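Notebook entry, 12/22/24
Gripper comparison, Bunuveck bench
Entered by: Doğukan Akyol
Reviewed by: Volkan Toprak

Purpose

To compare the Ersoy and Drestov two-fingered grippers on mixed toys and cloths, using one arm and one controller. Finger force was held at 35 percent of maximum for both units.

Object set

The set is deliberately untidy. It combines spiky rubber balls, smooth balls and soft toys with waffle-weave cloths, which have given the most trouble since March.

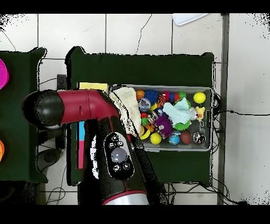 Each unit was assigned 62 attempts, with the order of objects left to the operator. An attempt was closed after 8 seconds without a hold. Dr. Toprak asked that cloth attempts be logged separately - the earlier totals concealed them.

Box task

Cloth is also to be worked at the round opening in the top of the pine box. The wrist must stay near vertical, or the fingers touch the rim before they close. The approach height in the Findport script was raised by 2 cm for this reason. The red-topped box remains behind it and is not part of this comparison.

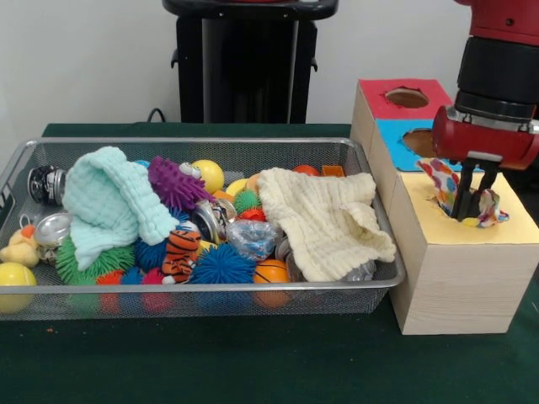 Open items

Repeat the cloth attempts with the finger pads exchanged.
Check the Drestov zero position before the next series.
Send both logs to Dr. Toprak - raw files, without averaging.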